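Does Tidying Up Help You Study? A Small Test of a Big Claim

Course project report, Research Methods for Everyday Questions
Handed in 6th April

Why I picked this

Our course reader has a chapter on desk habits that says a clear desk makes a clear mind. It gives no source. The study skills office hands out a leaflet with the same line in bigger letters, and my older sister has it on a mug. I have worked on a messy desk since middle school and my grades are fine, so I wanted to see if anything stood behind the claim before I gave up a Saturday's worth of sorting to it.

I started by reading. I went through 19 articles that the library search brought up under "clutter" and "studying" and I came away less sure than I went in. Most of them were advice pieces that pointed to other advice pieces. A few reported real tests, but the tests were short and the people in them were put at a desk they had never seen before. A strange messy desk and your own messy desk are two very different things. I know which pile my bus pass is in. I would not know that at yours.

What I did

I asked students in the Besten residence hall to take part. 18 said yes. For the first week everyone left their desk as it was. For the second week everyone cleared it at the start of each study session, which meant that only the things needed for that session could stay on the surface. Each person read a short passage every evening and answered questions on it, and also wrote down how long they sat before getting up for the first time. I wrote the passages with help from Jin-sol Sung, who was running a similar project on background music and let me use the leftover ones from the Semine reading set.

By the end I had 312 score sheets, which took far longer to enter than I had planned for. Some evenings are missing. Three people dropped out of the logging for a night or two and filled it in from memory, and I threw those nights out. Memory is a bad stopwatch.

I did not give anyone a definition of "cluttered." I now think that was a mistake. One person told me her desk was a disaster and it had two mugs and a library book on it. Another rated his as tidy and I could not find the desk. The word covers everything from a phone cord and a pack of tissues to a month of laundry, and the articles I read use it the same loose way. 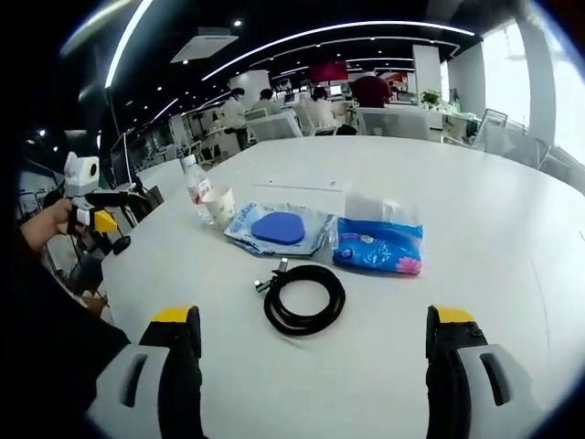
Waldemar Michalski

Results

The average reading score went up in the second week. It went up by less than half a question. If I had stopped there I could have written the leaflet myself.

The trouble is that scores also crept up inside the first week, when nobody had cleared anything. People were getting used to the kind of passage and the kind of question. When I drew the scores day by day, the line climbed slowly through both weeks and there was no jump on the day the desks got cleared. If clearing the desk did something, I would expect to see a step there. I do not see one.

The time before first getting up did change. People sat longer in the second week. I would like to believe this one but I have two problems with it. First, they knew what the project was for, so they knew what a "good" answer looked like. Second, several of them told me they had put their snacks away along with everything else, and some had moved the trash can. A person with nothing within reach to eat or throw out may sit longer for reasons that have little to do with focus.

I also asked everyone at the end whether the tidy week had felt better. Most said yes. A few said it felt better for the first ten minutes and then they forgot about it. One wrote, "I spent so long clearing that I felt done for the day." Clearing time was not counted as study time in my logs, and I have not seen it counted in the advice pieces either. It should be. If it takes you a quarter of an hour to get the desk ready, that has to come off whatever you gain.

What I would not claim

I am not saying mess is good for you. There is a whole other pile of articles that says messy desks make people creative, and those looked even thinner to me. My group was small, all from one building, and all people who say yes to surveys, which is a type. Everyone did the weeks in the same order. A better version would have half the group start tidy and then switch, and it would run longer. The hall office in Yeom House has offered to let me try that in August with the summer students, when rooms are emptier and people arrive with less stuff. I am not sure that makes it a fairer test. It might just mean there is no mess to clear.

My instructor asked in the draft comments whether I had a stake in the result. I do. I did not want to clean my desk. I tried to handle that by writing down how I would read the numbers before I had any, and the page is in the appendix with the changes I made marked in pen. There are two changes. Both make the test harder on my side of the argument.

Appendix notes

The score sheets are in the folder labeled Goneck, after the room we used for the first meeting. Names have been taken off. The reading passages are not included, as Jin-sol still needs them for the second half of the music project.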